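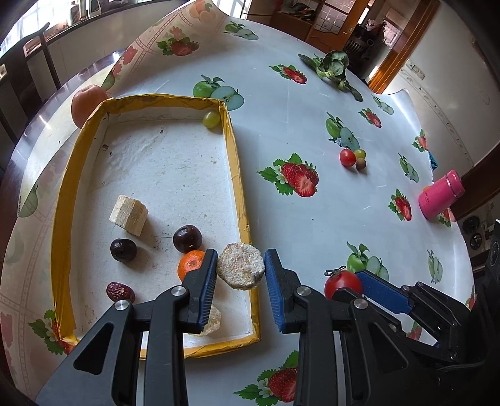 Photo: Rasha Saliba

I drove out to Gutcombe in April to watch Lukville play a preseason friendly, the second of three they had lined up before the league starts. It's 254 miles each way from my door, and I left at five in the morning to make a one o'clock kickoff. My wife asked if it would be on a stream somewhere. It was, but I went anyway.

Lukville trained at Gutcombe for 12 days this spring. In other years they stayed home and used the indoor turf behind the high school, and every year the players came out of it with sore knees and one or two hamstring problems. The new coach, Tsutomu Aoki, asked for grass. Gutcombe has two full grass fields and a small stand, and the college lets teams have them cheap before its own season gets going.

The opponent was Kanaan, who play one division below but finished third there last year. I expected a slow game and got a pretty quick one.

Aoki lined up with three at the back. That's a change. Last season it was a back four from the first game to the last, even when it clearly wasn't working in August. Wissam Khalaf played in the middle of the three, with the two younger center backs on each side of him. Khalaf is not fast anymore, but he reads the long ball well and he talks the whole time. From where I sat I could hear almost every word. Most of it was "step" and "hold."

The wing backs were the problem. When Kanaan won the ball they went straight out wide, and for the first 20 minutes there was a lot of open grass out there. Kanaan scored from exactly that. A diagonal to the right, one touch to get past the wing back, a low cross, and their striker tapped it in at the far post. Khalaf had his arms out before the ball crossed the line.

After that, the midfield dropped a little and things calmed down. Tamer Geagea started to get on the ball more. I've written about Geagea before and some of you don't agree with me, but I still think he's the best passer this club has had since I started going. He got the equalizer moving with a ball over the top that he hit first time from inside his own half. The winger ran onto it, held off the defender and cut it back for a simple finish. 1-1 at the half.

They changed seven players at the break, so I don't want to read too much into the second half. Lukville had more of the ball and didn't do a lot with it. The trialist goalkeeper came on and made one good save with his feet and one very nervous punch. The winner came late, from a corner, a header off a pile of bodies. I first had it down as Khalaf's, but he had gone off by then. The club's report gave it as an own goal. So 2-1, and that's two wins from two.

The posted attendance was 812. That seemed right to me. The stand was close to full on the home side and there were people along the rope on the far touchline with folding chairs. I talked to a few Kanaan fans at halftime who had come over on a bus. They think they'll go up this year. They also think the league should bring back the regional cup, and I'm with them on that. We played them every spring when the cup was on, and now it takes a friendly in another state to get the two teams on the same field.

A few things about the club, for those who asked after my last post.

The shirt sponsor is Ploriso again, on a new deal. The club didn't give the amount. The home shirt is the same one as last year. The away shirt is gray with a thin green stripe down the side, and they wore it for this game. It looks better on the field than it did in the announcement.

Season tickets are at 3,926 so far. At the same point last year we had fewer, though I don't have the exact number in front of me. The west side is nearly gone. If you sat there last year and haven't renewed, I would do it soon – they stop holding seats at the end of the month.

The women's team starts two weeks before the men this year. Asnakech Tefera has signed again, which I was worried about. She scored in each of the last 4 home games and there was talk of her going abroad. I plan to be at the opener and will write something about it.

As for the three at the back, I can see what Aoki wants. It gets Geagea further up the field and it gives Khalaf less ground to cover. But it asks a lot of the wing backs, and right now we have two who can do the job and no real cover behind them. One injury and we're back to a four. I'd like to see one more signing there before the opener. A left-footed one if possible, as both of the ones we have want to come inside onto their right.

I asked one of the assistants about it on the way out, while they were bringing in the goals from the warm-up area. He said they were "looking at a couple of guys." They always say that.

The drive back was slower. There was road work for a long stretch and one lane open, and I stopped for eggs and coffee at a diner off the highway that was playing a game from overseas with the sound off. I got home a little after ten at night.

The third friendly is at home, behind the high school, on the turf. Kickoff is at six in the evening and it's free if you have a season ticket. Parking is on the north side only this time, the south lot is being repaved. I'll be in my usual spot by the corner flag if anyone wants to come say hello.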